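Kamel wagon – dealer numbers and the wait

tollgate_rd
Drullermont Motors says it registered 213 new Kamels this year, up from 203 last year. The sales guy told me that means a shorter wait for parts. Does anyone here believe that?

brakedust5
No. Ten more cars on the road means more people wanting the same parts. I waited five weeks for a door seal on my Kamel.

marlow_k
I don't agree. My Vina dealer got a bigger parts allotment once sales picked up. Front pads came in two days last September.

brakedust5
Vina has its own warehouse. Kamel ships everything through Neltel, and Neltel is slow no matter who is selling what.

tollgate_rd
Good to know. I was quoted $1212 for the tow package plus fitting, and they couldn't give me a date for the wiring harness.

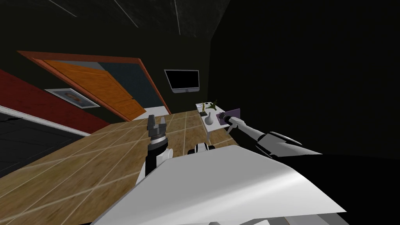 Re: Kamel wagon – dealer numbers and the wait

haulin_oats
$1212 is high. Ask for the parts and labor split out. Mine was done at an independent shop for a lot less – same harness, same Neltel label on the bag.

marlow_k
Check the warranty before you go independent. Drullermont turned down a friend's electrical claim over a tow harness.

haulin_oats
They turned down mine too, then paid it when I sent in the invoice with the part number. Keep the paperwork.

tollgate_rd
OK. I'll call them at 9 a.m. for the split quote and ask about the harness again. If there's still no date I'll order the car without it.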